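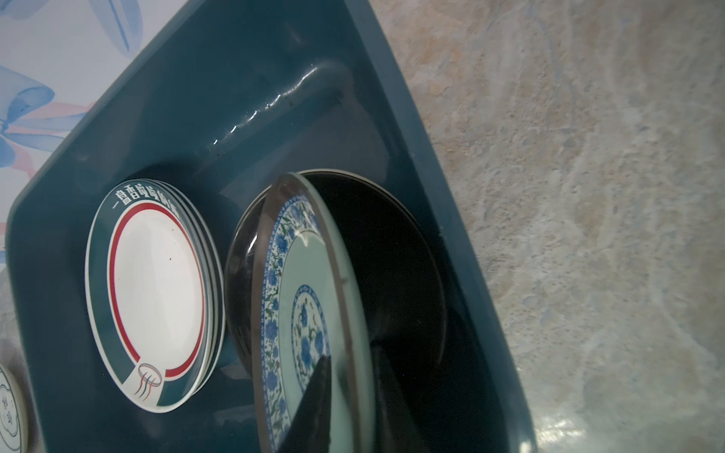 Tuva Forsberg wrote to us that a hardness figure printed on a water bill told her nothing she could use, as it was given as a yearly mean for the whole supply zone and her kettle furred up in March and stayed clean in autumn. Could we, she asked, measure at one tap, more than once, and say what the number meant for the house?

Her letter describes most of our work. Gesonum tests the hardness of household water and advises on what, if anything, should be done about it. We do not sell softeners, filters or descaling products, and we take no commission from firms that do.

What we measure
Total hardness is determined by titration and reported in milligrams per litre as calcium carbonate. Calcium and magnesium are also reported separately. Alkalinity is measured on the same sample, as it governs how much of the hardness will come out as scale on heating. Conductivity and pH are included in every report. Iron and manganese are measured on request and need a second bottle, which we supply already acidified. Please do not rinse it.

We do not carry out microbiological testing. Owners of private wells should arrange this with a laboratory approved for the purpose.

How results are reported
Each report gives the measured values, the method used and the uncertainty of each result. A page of plain notes follows, covering kettles, boilers, shower heads, washing machines and the spotting left on glasses and crockery that are left to dry in the rack. Water above 300 mg/l will generally leave visible deposits wherever it dries, and we say so. Where we think treatment would cost more than it saves, we say that too.

Customers on a mixed supply are advised to take samples in different seasons. In the Idmont zone, river water and borehole water are blended in proportions that change through the year, and a single sample can mislead.

Premises
The laboratory is on the upper floor of the old dairy at Vandholm. Sample reception is on the ground floor, by the side door. The sampling store is at Betancur and is not open to visitors. Bottles may be left at reception during opening hours or sent by post in the box provided. Samples should reach us within 2 days of being taken and should be kept cool until then.

Records
Since we moved to the present database on June 23, 2019, every result has been held against a sampling point and not against a customer's name. The archive now covers 106 streets. Street summaries are free to anyone who asks, provided that enough separate taps have been tested to keep individual houses from being identified. Earlier results are on paper and can be looked up for a small fee.

Bottle sizes
Standard test: 1,000 ml, plastic, filled to the brim.
Iron and manganese: additional small bottle, filled to the line.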